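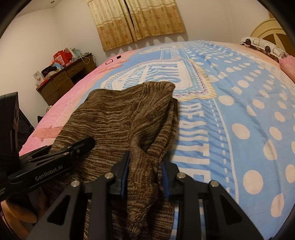
Marled knit

Marled knit is a knitted fabric made from two or more strands of different colors worked together, so that the finished cloth looks streaky instead of solid. The effect shows up in sweaters, socks, hats and blankets, and brown with tan is probably the combination most people have owned at some point (I've had three, and I miss the first one). I've been keeping this article going on my knitting pages for a while now, and people keep sending me corrections, so if you read an older version, some of it has changed!

What the word means

"Marl" gets used loosely. In the strict sense a marled yarn is two plies of different colors twisted around each other, like a candy cane. Heather is a different thing: there the fibers are dyed first and blended before spinning, so the color mix happens inside the strand and looks soft and misty. Shops mix the two words up all the time, and I've stopped correcting them. Ragg wool is a close cousin of marl, usually gray or brown with cream, and you mostly meet it in thick socks.

Then there's the home version, where you just hold two yarns together and knit them as one. Purists will tell you that isn't a marled yarn, and fine, it isn't, but the fabric comes out marled and that's what I'm writing about.

How the stripes happen

When two colors twist together, whichever one lands on the outside of a stitch is the one you see. Over a whole row that gives you little dashes of dark and light. If the twist is tight and even, the dashes are short and the cloth looks speckled from across a room. If the twist is loose you get longer streaks, and sometimes they line up from row to row and make a band or a blotch. Knitters call that pooling. Some love it. Babar Bangash, who taught me to knit sleeves in the round, rips it out every time.

Machine-made marls pool too, by the way – look at the sleeves of a store sweater next to the body and the pattern often changes, simply because a sleeve row is shorter.

Picking colors

The bigger the gap between light and dark, the busier the cloth. Dark brown with tan is a medium gap and pretty easy to live with. Black with white is the loudest, and it eats cable patterns alive. If you want cables or lace to show, choose two shades that are close together, or skip marl for that project.

My own swatch box has 38 squares in it, and 14 of those are browns. The Tenberg yarns in there are plied fairly tight and give a fine speckle. The one Ristico ball I have is much looser and streaks like anything. Qiuyue Xiong wrote to me about holding a thin mohair strand with a plain wool one, and I tried it that same Monday: the fuzz blurs the join between colors and you end up halfway to heather.

Washing and storing

Treat it like whatever fiber it's made of. Wool wants cool water, a mild soap and no wringing. The one extra worry is bleeding, when a dark ply lets go of its dye and muddies the light one. Press a damp white cloth on an inside seam before the first wash and see if any color comes off.

Dry it flat, on a towel or a spare bed, and pat it back to size while it's damp. Fold it for the closet. Hangers leave shoulder bumps, and heavy knits grow longer on them.

Mending

Marl is very kind to menders. A darn in either of the two colors tends to vanish into the streaks, and if you untwist a bit of leftover yarn you can pick whichever ply suits the spot. Radoslava Jireš swears by sewing the edges of the hole down first with the darker strand. I go light first, and we have agreed to disagree.

See also

Heather yarn
Ragg wool
Plying
Pooling (knitting)
Duplicate stitch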